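Datasets > Food and Drink > Dirna

Overview Files Changes Discussion

# Dirna: tasting notes for home coffee drinkers

Dirna is a collection of 2000 short tasting notes written by people who drink coffee at home and wanted to get better at saying what it tastes like. Every note is in plain English, and some of them are wonderful (one person found "the burnt edge of a rice pudding" in a dark blend, and we've been looking for it ever since!).

## What a note contains

Each row is one cup. You get the roast level, the processing method, the brew method, the grind setting if the taster wrote it down, and then free text. Honey-processed coffees are marked `honey`, with the colour in a second column if the packet gives one.

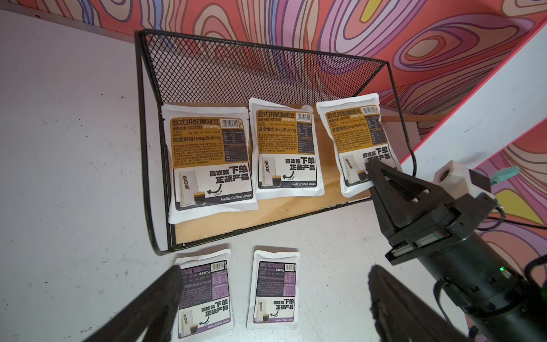 ## Sample sizes

Small tasting packets are a joy for this sort of work, but 15 g makes one decent mug and then it's gone. So 600 of the notes come from a single brew, flagged `one_cup`. Please don't average these with the repeat tastings. Jahangir Sultana did exactly that in the first release and spent a long Tuesday undoing it.

## Flavour words

We kept the tasters' own words in `raw` and added a tidied version in `word`. Tidying was done by hand, at a whiteboard, with plenty of arguing. "Treacle" and "molasses" were merged. "Toast" and "burnt toast" were not, and Asger Bach would like it known that he was right about this.

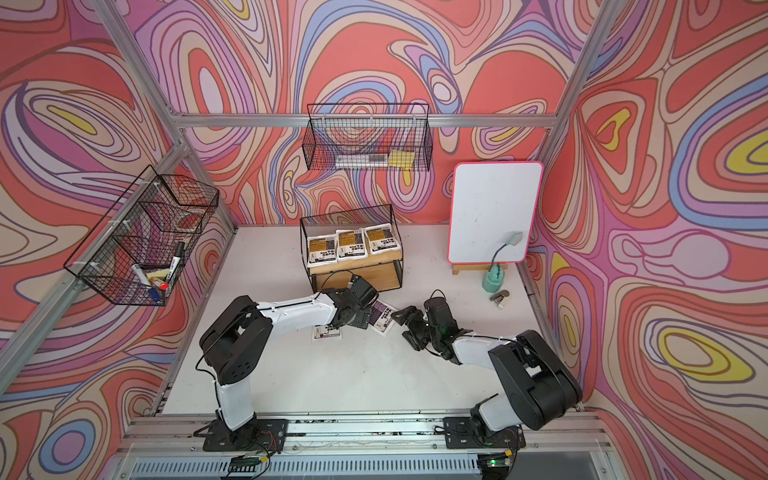 The hardest family was sourness. Tasters used 17 different words for it, from "lemony" to "like a battery", and we folded them into four. If you disagree, the mapping is in `sour.csv` and it's easy to swap in your own.

## Known gaps

- Very few decaf notes. More please!
- Milk drinks are left out for now.
- Water hardness is blank before March.

## Using it

Free for any purpose, with credit to Dirna. Corrections are very welcome, especially to the grind settings.

Last updated: March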